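Recording grasp examples in the simulator, step by step

Written by Kátia Barbosa for new operators of the Brilonano project. Last change: 17/02/2024.

In this guide I explain how we record examples for the grasping model. You need the simulator installed, a controller that is already paired, and an empty session folder. If the pairing is not done, please ask Emerson Dantas before you continue.

1. Open the simulator and load the table room. Wait until all objects stop moving.

2. Read the task sentence on the left panel. It names one object only. Do not touch the others, even when they stand near.

3. Open both views, the room view and the wrist view. Use the room view for the long movement and the wrist view for the last part.

4. Bring the gripper over the object slowly. With a glass or another thin object, look at where the wall is between the two fingertips before you close.

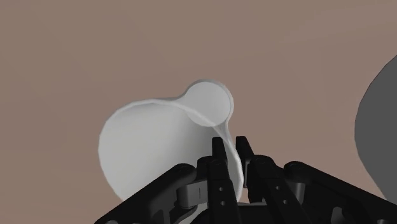 Wrist view first, then room view.

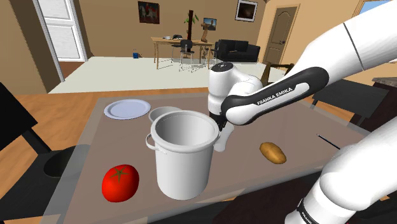 5. Close the gripper with one press and hold the button. Wait one second, then lift straight up. If you lift too early, the model learns to lift too early also.

6. Press Save if the object stayed in the gripper. If it fell, press Discard and reset the room. A small correction on the way is fine and we want to keep it, but a long pause is not good.

7. After 10 saved examples, change the start position of the arm.

Our goal for this task is 1,000 saved examples. The older Grellis set has 1,945, but many of them begin from the same arm position, and for this reason Ikechukwu Odukoya asked us to vary it more.

When you finish, write the number of discarded tries in the session sheet and close the simulator from the menu. Closing the window directly can damage the last file.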